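Looking After the Disassembly Cell
Student project report, December 2022
Supervisor: Troels Oddsson

Chapter 3. Setting up and daily care

When we took over the cell in June, it had been standing still for most of the spring, and we were told, very kindly, to take our time with it. We are glad we did! The cell takes apart old desktop computers, and most of our project went into getting the arm back to a state where it could be trusted near one (the programming, which we had imagined would fill the whole report, came later and is in Chapter 4).

We began with the bench. The slats had drifted a little over the years, so we loosened everything, squared it against the rail and tightened it again from the middle outward. Troels lent us his own dial gauge for this and asked for it back 2 times, so we would like to thank him for his patience as well. After that we bolted down the printed fixture, our third version. The first one, which we called Alberg after the street we both live on, cracked at the base of a post.

The gripper took longer. One finger closed later than the other, and we spent 18 days suspecting the controller before we found a worn pin – a very small part for so much worry. We replaced it, greased the slides and wrote a short test program that opens and closes the fingers 2,000 times with nothing between them. 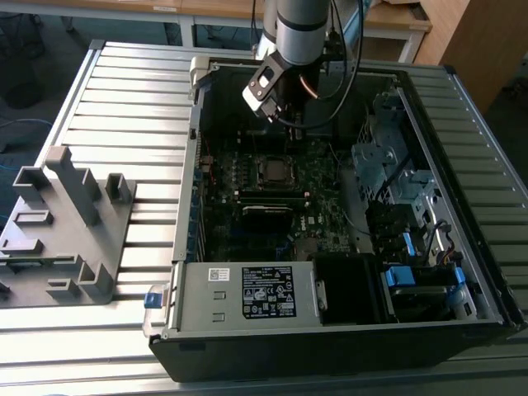 The cables were the other thing that needed regular attention. They have to hang with enough slack for the wrist to turn, yet stay clear of the case walls, and we went through two arrangements before settling on the present one. Before each session we now move the arm by hand through its lowest positions and watch the loops the whole way. It takes a few minutes and we have come to rather enjoy it. The checklist is in Appendix B, along with the tightening order for the bench.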